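Keep the table for eating

We stopped eating at the table for most of last winter. Post piled up on it, then laptops, and dinner moved to the sofa. My neighbour Mechthild Danzer said the same had happened in her house.

In June I cleared ours and made one rule: supper there, phones in the hall. The meals didn't get any better. Some nights it was toast. But we talked for longer, and my son started telling us about school without being asked.
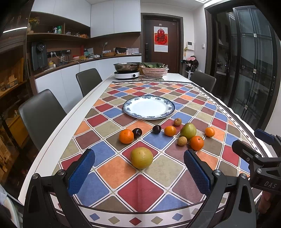
People say they haven't the time, and with shift work that can be true. Even so, two nights a week is a fair start – breakfast counts as well. I would also stop saving the good cloth for guests. Ours came from a market stall, and it spent years in a drawer while we ate off our knees. It can go in the wash like anything else.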